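La mochila

Mi tía Ottilie Haslinger sostenía que el carácter de una persona se mide por el fondo de su mochila. La suya, en el internado de Linditz, contenía una manzana, un misal y un cepillo de uñas, y con eso, según ella, se llegaba a cualquier parte. Llegó a contable de una fábrica de persianas. En casa se respetaba mucho aquella mochila.

Por eso me tomé a mal que fuera ella quien se instalara en la butaca del comedor la noche en que Mayuree debía preparar sus cosas para la residencia de lectura de Cronin. Mayuree tenía diez años y yo era su padrastro desde enero, un cargo que se ejerce sobre todo sujetando cremalleras.

—Que lo haga sola —dijo mi tía.

—Lo está haciendo sola —dije yo, con una mano dentro del bolsillo delantero.

La residencia había mandado una hoja. Era una hoja redactada por alguien que había sufrido. «Se ruega que el alumno traiga UN libro», decía, y la palabra UN iba subrayada a bolígrafo en todos los ejemplares, lo que significa que una persona adulta se sentó a subrayarla una vez por niño. Había treinta y seis niños. Al pie firmaba la directora, Wanpen Suwannarat, con una letra tan serena que daba miedo.

Mayuree leyó la hoja entera y fue a buscar sus libros.

Los puso en la mesa, encima del mantel de flores que mi tía nos había regalado por la boda y que solo sacábamos cuando venía ella. Luego trajo los bloques. Eran unos bloques de cuando era pequeña, de colores, a los que yo les había perdido la pista y que por lo visto vivían debajo de su cama en perfecto estado de revista.

—¿Los bloques también van? —pregunté.

—Son para marcar por dónde voy.

—Para eso están los puntos de lectura.

—Los puntos se caen —dijo Mayuree.

Mi tía asintió. Era lo primero que aprobaba desde la sopa.

Después llegó el micrófono, con su pie y todo. Yo había confiado en que se olvidara del micrófono. Se lo había mandado su abuela Kamonchanok Ratanaporn, que vive lejos y expresa el cariño en decibelios, y desde entonces en aquella casa no se anunciaba la cena: se retransmitía.

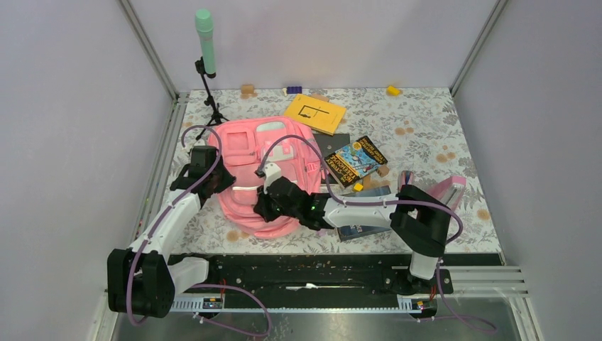 —Un micrófono no cabe en una mochila —dije.

—No hemos probado —dijo Mayuree.

Tenía razón, y es algo que yo llevaba mal en general. Probamos. Metido de punta sobresalía el pie; metido por el pie sobresalía todo lo demás. Mi tía observó que en Linditz se leía en voz alta sin aparatos, con el diafragma, y que una tal hermana Clotilde se hacía oír desde la lavandería hasta el huerto. Mayuree preguntó qué edad tenía la hermana Clotilde. Mi tía dijo que mil años. Fue la primera vez que las oí reírse juntas, y me sentó fatal.

Pasamos a los libros. Yo había preparado un discurso sobre la renuncia, basado en una conferencia a la que asistí por error en Prastance, cuando vendía seguros y las salas se parecían todas. El discurso empezaba bien. Decía que elegir un libro es dejar en casa todos los otros, y que los otros, en casa, no se mueren.

—¿Y si acabo el mío el primer día? —dijo Mayuree.

—Lo relees.

—¿Tú relees?

Mi tía me miró con verdadero interés. Yo llevaba seis años con la misma novela en la mesilla, un tomo sobre un farero de Clirkoten que, hasta donde he llegado, todavía no ha subido al faro.

—Releo mucho —dije.

Entonces sonó el timbre. Era Issa Zoubi, el vecino de abajo, a quien el traqueteo de los bloques sobre la mesa le había interrumpido, dijo, un sueño en el que era propietario. Venía en bata. Se le explicó la situación. Issa había sido empaquetador de vajilla y nos escuchó con la paciencia de los profesionales entre aficionados.

—Lo pesado, pegado a la espalda —dijo—. Lo que pincha, hacia dentro. Lo que suena, fuera.

—¿Fuera de la mochila? —preguntó Mayuree.

—Fuera del viaje.

Hubo un silencio. Mayuree se llevó el micrófono a su cuarto, despacio, y antes de cerrar la puerta le oímos decirle algo. Mi tía se sonó. Issa aceptó una infusión y se la bebió de pie, mirando el mantel como si calculara cuántos periódicos harían falta para envolverlo.

A las once la mochila estaba cerrada. Contenía un jersey, unas zapatillas, el cepillo de dientes, una linterna, la hoja de la directora doblada en cuatro y un libro. Uno. Lo comprobé con la mano, a tientas, y me fui a dormir con la satisfacción del que ha educado a alguien.

La directora Suwannarat llamó a las siete de la tarde siguiente. Tenía la voz igual que la letra.

—Quería preguntarle por el jersey —dijo.

—¿Ha pasado frío?

—No. Es que dentro de cada manga hay un libro.

Dije que no me lo explicaba. Dije que en casa éramos muy partidarios de la hoja.

—Y en la capucha hay un misal —añadió ella—. Bastante antiguo. Lleva escrito un nombre, O. Haslinger.

Miré hacia la butaca. Mi tía, que no tenía previsto marcharse hasta el día siguiente, se estaba comiendo una manzana.

—¿Y un cepillo de uñas? —pregunté.

Oí cómo la directora dejaba el auricular y abría una cremallera.

Comentarios (4)

marga_t
Me he reído con lo de sujetar cremalleras. Mi marido lleva tres hijas y sigue sin saber hacer otra cosa.

Lector de sobremesa
El vecino en bata merece un cuento para él solo. ¿Va a volver?

P. Olmedo
Una pega: si el misal estaba en la capucha, el padrastro lo habría notado al meter la mano. Por lo demás, bien.

marga_t
@P. Olmedo lo comprobó a tientas y quería acostarse. Yo me lo creo.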